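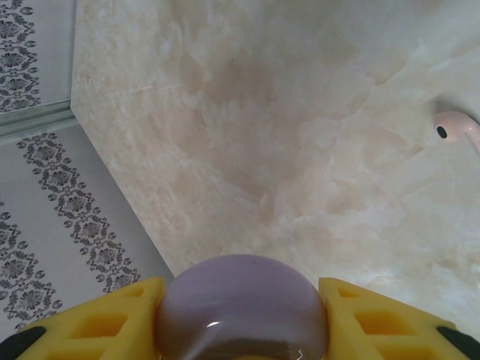

Torunn Torvik - notes for the Bralledell talk, 20 minutes plus questions

Slide 1. Who I am. Burent, gripper side. I look after the arm in the Illberg test bathroom. Keep this short.

Slide 2. Two yellow fingers, black rubber at the tips, pockets molded into the faces. The pockets save weight. They also hold water, and we did not think about that in July.

Slide 3. What happened. Run 606, late afternoon. The arm had a full bottle and was moving it from the shelf to the tub. The bottle slid down through the fingers and dropped. Nothing broke. A technician was standing inside the line at the time, and the arm did not stop. Pause here.

Slide 4. First wrong answer. We blamed the rubber and swapped the tips. It dropped another bottle the next morning.

Slide 5. Force log. Point at the dip. Grip force fell for 2 seconds before the drop and the controller still reported a good hold. It was reading motor current, and the finger joint was sticking. Soap residue from the pockets had run down into it.

Slide 6. The stop. Separate fault. The Holzer door switch had been bypassed for cleaning and left that way. My sign-off, so say so.

Slide 7. Changes. Slip check at the tips. Fingers rinsed and dried every 200 cycles. Bypass key now stays with the shift lead. Roughly 2,000 cycles so far with no drop - don't oversell it, we have only tried one soap.

Slide 8. Questions. If they ask about cost, send them to me afterward.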